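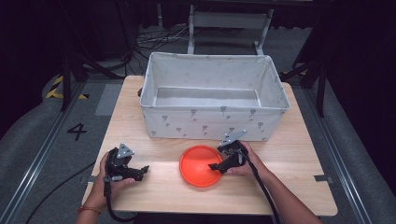
Rosângela Macedo wrote in after the last session to say that her kitchen table had opened up along a glue line over the winter, that the shop had told her the glue was bad, and that she would like to know if the shop was right. Probably not. Glue does fail, but a gap that shows up in the heating season and narrows again in summer usually has more to do with how the wood is moving. Her question is a good place to start this unit, and we will come back to it in section 5.

Home | Course Outline | Handouts | Shop Hours | Contact

Search this site Go

Filed under: Handouts > Wood and Furniture > Unit 4

UNIT 4. WOOD MOVEMENT

Read this before the shop session in Room 103. Bring your notes from Unit 3 on how logs are sawn.

1. Why wood moves

Wood is made up mostly of long hollow cells that run up and down the trunk. In a living tree there is water in the hollow part of the cell (free water) and water held in the cell walls (bound water). When a log is cut and dried, the free water leaves first. The board gets lighter but does not change size. Once the free water is gone, the bound water starts to leave, the cell walls get thinner, and the board shrinks.

The point where the free water is gone and the walls are still full is called the fiber saturation point. You should be able to define it and say what happens on either side of it.

Drying does not end the matter. Wood takes water vapor from damp air and gives it up to dry air for as long as it exists. A chair that is a hundred years old still swells in a wet summer. Finish slows this down. Finish does not stop it.

2. Direction matters

A board does not shrink the same amount in every direction. There are three to know.

Lengthwise (along the grain): almost nothing in normal wood. For furniture we treat it as zero.

Radial (from the center of the tree out toward the bark): moderate.

Tangential (along the curve of the growth rings): the most. In many species it is close to double the radial figure, though you should look up the numbers for the wood you are using. They vary a good deal.

This is why the way a board was sawn matters so much. A flat-sawn board has its width mostly in the tangential direction, so it moves a lot across its face. A quarter-sawn board has its width in the radial direction and moves less. It costs more, and more of the log is wasted in cutting it.

3. Telling the cut from the face

The end of the board is the best evidence. Look at the rings. If they lie more or less flat to the face, the board is flat-sawn. If they stand up close to a right angle to the face, it is quarter-sawn. Anything in between is usually called rift-sawn, although sawmills do not all agree on where the lines fall.

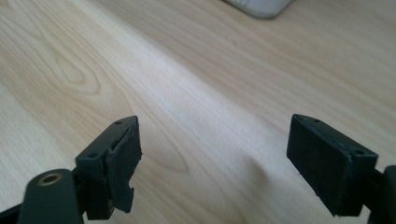 When the end is hidden, go by the face. Flat-sawn stock tends to show loops, ovals and pointed arches, often called cathedral figure. Quarter-sawn stock tends to show straight, even lines. In oak it may also show ray fleck, the shiny patches that cross the grain.

Be careful with anything that might be veneer or a printed surface. A face pattern tells you how the top layer was cut, or what the printer copied. It tells you nothing about the core. Check an edge or the underside before you write down an answer.

4. Moisture content

Moisture content is the weight of the water in the wood divided by the weight of the wood when fully dry, given as a percentage. Since it is measured against dry weight, green wood can be over 100 percent. Students mark this wrong every year.

The oven method: weigh a sample, dry it in an oven until the weight stops changing, weigh it again. Subtract the dry weight from the wet weight, divide by the dry weight, multiply by 100. It is accurate and it ruins the sample.

The meter method: quick, and good enough for most work. The shop has a Kelteck pin meter. Set the species first. Take readings away from the ends of the board -- ends dry faster and will read low. Push the pins in along the grain.

Our boards from the Carnau yard tend to arrive at some 12 percent. That is fine for a porch bench. For indoor furniture in a heated house it is too high, and the stock should sit stickered in the shop until the readings settle. Oľga Hudec has the log sheet for the rack. Write your readings on it each time, even when they have not changed.

5. Building for movement

The rule is simple to state: hold the wood where it needs to be held, and let it move across the grain everywhere else.

Tabletops. Do not glue or screw a solid top tight to its base. Use buttons, figure-eight fasteners, or screws in slotted holes. Run the slots across the grain of the top.

Frame and panel doors. The panel floats in a groove. Put no glue in the groove, apart from a dab at the middle of the top and bottom rails if the panel rattles. Finish the panel before assembly, or a bare stripe will show when it shrinks.

Breadboard ends. Glue the center tenon only. The outer tenons get pegs through stretched holes. Expect the end piece to be a little longer or shorter than the top is wide, depending on the season.

Drawers. A drawer fitted snugly in December may stick in July. Leave more room on deep drawers than on shallow ones.

Now the kitchen table. A top screwed tight to its aprons cannot shrink when the air dries out. The stress builds until something gives, and that may be a glue line or the wood beside it. Look underneath first. If the screws sit in plain round holes with no play, loosen them before doing anything about the gap. If they are slotted and free to slide, then look at the joint.

6. Before next time

Read the Fasard chapter on joints, up to the part on dovetails. You can skip the tables.

Answer these two in writing, half a page each:

-- A solid shelf is glued on all edges into a solid case, with the shelf grain running side to side and the case grain running up and down. Which parts will move against each other, and in which direction?

-- You have flat-sawn and quarter-sawn boards of the same species. Which would you use for a drawer front and which for the drawer sides? Give your reasons.

Hand them in at the start of the session. Late work goes in the tray by the office door.

Previous: Unit 3, From Log to Board Next: Unit 5, Glue and Clamping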